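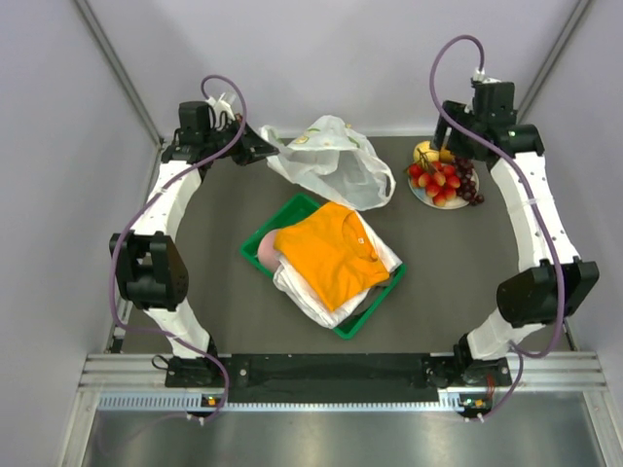
**Wirnedar Manipulation Software Group** | list: cell-software

**Subject:** Re: [cell-software] bag opening estimate drifts after first contact
**Date:** 15th March

Replying inline. I have trimmed the parts about the build server.

> The opening detector was trained on bags that stand up. With the bag on its
> side it still returns a rim contour, but the contour jumps between the real
> rim and the handle loop. On the replay set I get 46 good contours out of 100
> frames. After the left gripper touches the bag it gets worse. Is this a
> perception problem or are we feeding it stale transforms?

Both, and they can be separated.

The transforms first. The left wrist pose is published by the arm driver and stamped on receipt. The fixed camera image is stamped at exposure. With the arm holding still the difference does no harm. With the arm moving, the self-mask (the region we cut out of the image where the model says the arm is) lags the real arm, and a sliver of black finger stays in the image next to the film. The segmenter then treats that sliver as a fold. I put a patch on branch `tapley-stamps` that moves the stamping into the driver thread. It does not touch the message definition, so old logs still load, but replaying an old log will reproduce the old lag. Do not compare numbers across the two.

Now the contour. The layout attached at the top is a fair test of it. The bag is crumpled, on its side, wide opening toward the lower right, with a looped handle at its right side. The film is translucent enough that the inner folds show through, and it has green and yellow print on the upper part, one piece of it close to the rim of the opening. Three separate edge sources compete within a small area: rim, handle and print. The current scoring term rewards long closed contours with high contrast, so print near the rim pulls the fit outward.

What I changed in the scoring:

- Contrast is now normalized per patch. A strong green edge no longer outranks a weak film edge by default.
- Contours that enclose background on both sides of the film are labeled `loop` and dropped from the opening candidates. They are kept as grasp candidates.
- The opening normal is carried over between frames with a decay of 2 frames. A candidate that flips the normal has to win twice in a row.

The last one hides real flips for a short time. I accept that for now. If you are working on regrasp, turn it off with `opening.hold_frames: 0`.

> Second question. The planner in Nerwood keeps returning "no feasible pair"
> for the two-arm hold when the tray is rotated. With the tray square to the
> table it is fine. Same contents.

I looked at the planner log. The tray is modeled as an axis-aligned box. When you turn it diagonally the box grows to cover the corners and takes up much of the space below the bag. The left arm then has no approach to the lower rim that clears it. Switch the tray to `oriented_box` in the workspace file. The pose estimator already gives the yaw, but the loader was throwing it away.

You will still see failures from the contents. The collision layer takes the tray height from its rim, and folded clothing goes past that. In the current layout there is an orange T-shirt over the center and white fabric hanging over the rim along the lower-left edge. None of that is in the box. I would not put cloth in the hard collision set, because the planner would then refuse any pick from the tray. Cloliritz has a soft layer that adds cost without blocking, and I have it running with this config:

```yaml
workspace:
 tray:
 shape: oriented_box
 use_yaw: true
 soft_top: cloth
 soft_cost: 0.4
 plate:
 shape: cylinder
 inflate_from: points
```

`inflate_from: points` is for the plate. The fixed cylinder took its radius from the dish alone, and the lowest grapes lie over the plate's rim on the gray surface. The radius now follows the measured points. The fruit is also a mound, so the height comes from the points as well. The stems above the small red fruits are thin enough to be filtered as noise, and I have left it that way.

> Third, are we modeling the cables? The right arm planned a path last week
> that looked fine in the viewer and I stopped it by hand.

Partly. The purple cables are not in the robot description. The right one makes the taller loop above the wrist and then crosses the arm in front of the elbow. The left one bows outward around its elbow. A fixed capsule per cable is wrong as soon as the arm moves, and a cable simulation is more than we need. I propose a swept envelope attached to the upper link and wrist, computed once from recorded motion and stored per arm. The two arms must not share one envelope with a sign change, even though the layout is otherwise close to mirrored.

Until that is merged, keep the elbow clearance at 47 mm on both sides. It is set in the launch file and also in the planner defaults, and the planner defaults win. Ticket 46 covers the duplicate.

Open items:

1. Replay set needs more side-lying bags with the opening facing different ways. All of mine so far face the lower right.
2. The bag mask fails against the pale back wall where the top edge of the film rises in front of it. Contrast is low there and I have no fix. Depth is not usable on this film either.
3. `loop` labels are not shown in the viewer. Color them differently from the rim before anyone tunes grasp scores by eye.
4. Decide whether the envelope goes in Nerwood or in the robot description package. I prefer the second. The tool calibration scripts read it too.

Please run the replay with `tapley-stamps` applied and the scoring left on the old version, then with both. I want the two effects reported separately. Send the summary file only; the full logs are too large for the list.

Branch freezes for the June release, so the envelope format needs agreement before then.

--
cell-software mailing list
Plain text preferred. Trim quotes before replying.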